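## 4. Setting up the brush and comb caddy

The Jistby caddy is the small white basket packed in the top layer of the carton, under the drawer liners. It holds brushes and combs upright on a dresser, bench or vanity. The loop handle is moulded in one piece with the basket and needs no assembly.

Before you start, have these ready:

- the caddy
- one self-adhesive felt ring (bag C)
- a damp cloth and a dry cloth
- the brushes and combs you want to store

### 4.1 Fitting the felt ring

1. Wipe the base of the caddy with the damp cloth, then dry it.
2. Peel the backing off the felt ring.
3. Press the ring onto the outside of the base and hold it down for 30 seconds.
4. Leave the caddy upside down for 15 minutes before standing it on anything.

**Note:** The ring can be left off if the caddy is going inside a drawer or cupboard. On a smooth tabletop, fit it.

### 4.2 Choosing a position

1. Stand the caddy on a flat surface, well back from the edge.
2. Turn it so the loop handle is at the back. Long brushes go in more easily from the front.
3. Check that it does not rock. If it does, the ring has gone on crooked. Peel it off and fit the spare.

**Caution:** Keep the caddy at least 30 cm from heaters, hair dryer holsters and straightener mats. The plastic softens with heat and will not return to shape.

### 4.3 Cleaning brushes before storage

Loose hair left on a brush works its way down through the slots and ends up on the bench. Clean each brush first.

1. Pull out loose hair with your fingers or the tail of a comb.
2. For plastic and nylon brushes, wash in warm water with a little shampoo, rinse and shake.
3. For wooden brushes, wipe the back and the bristles with a barely damp cloth. Do not soak them.
4. Lay wooden brushes bristles down on a towel until dry.

**Caution:** Never put a wet wooden brush in the caddy. Water runs to the handle end and sits there, and the grain will swell and split. Cushioned brushes can also trap water behind the pad.

### 4.4 Loading the caddy

1. Put the longest item in first, handle down, against the back wall.
2. Add narrow combs along the sides, teeth facing in.
3. Put round brushes in next.
4. Leave wide paddle brushes until last. Lower the handle in slowly and let go only when it has reached the bottom.

A paddle brush carries most of its weight in the head. If it is left propped across the rim, a knock to the table can send it over, and the caddy may go with it.

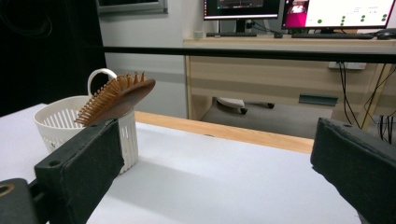 One owner wrote in to ask why the basket couldn't have been made deeper, as her wooden paddle brush always ends up leaning to one side, and said she now keeps a heavy comb in the opposite side to balance it. A counterweight is fine. Keep the total load under 172 grams, including the comb.

If a brush still leans after loading:

1. Take everything out.
2. Check the bottom for hair ties, clips or anything else that is holding the handle up.
3. Put the brush back by itself. If it stands, reload the other items around it.
4. If it leans badly by itself, it is too heavy in the head for this caddy. Use the Cavach hanging rail (section 6) instead.

**Note:** Brush handles longer than 15 cm are best stored on the rail whatever the weight of the head.

### 4.5 Moving the caddy

1. Remove paddle brushes and anything standing well above the handle.
2. Lift by the loop with one hand and support the base with the other.
3. Set it down flat before letting go of the loop.

Do not hang the caddy by its loop. It is meant for carrying only.

### 4.6 Care

Empty the caddy once a month and rinse it under the tap. A dry toothbrush clears dust and lint from the slots. Do not use bleach or acetone, and do not put the caddy in the dishwasher.

Hairspray leaves a sticky film on the rim. Remove it with warm water and dish soap, and dry the plastic well before reloading. Keep the felt ring out of the water where you can. If it gets wet, stand the caddy upside down overnight.

Replacement felt rings are part 11 on the spares list at the back of this guide.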